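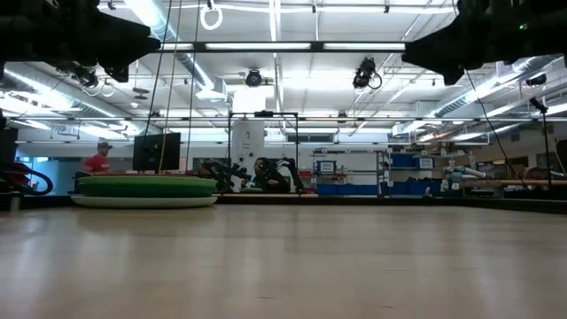

Ata da reunião de outubro do clube de leitura Polline. Começámos às 19h e fiquei eu a tomar notas, outra vez, por isso perdoem as abreviaturas e os desabafos! O primeiro ponto foi logo a mudança da biblioteca para a sala da Rolland. Temos 66 caixas de livros — quase 800 volumes — e ainda não há estantes. Alguém sugeriu mesas de leitura com tampo de madeira clara e lisa, como o que se vê na fotografia, e eu votei logo a favor (as nossas, cheias de nódoas de café, já me envergonham). Ficou aprovado.

Depois passámos às contas. A Brukenance pede 4.000 euros pelas estantes, com montagem, e a Fovham ainda não respondeu. Discutimos isto durante demasiado tempo, confesso, e acabei por propor esperarmos mais quatro semanas.
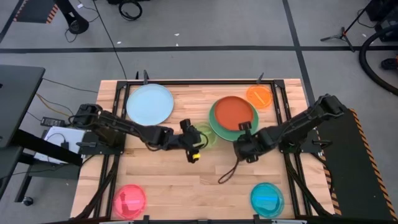
Uma voz do fundo lembrou que os livros não aguentam outro inverno em caixas e pediu que se comprasse já metade das estantes. Passou, com o meu voto contra. Fechámos às 21h, com bolo.

Itens recentes
Ata de setembro
Lista de livros em falta
Regras de empréstimo

Última atualização: outubro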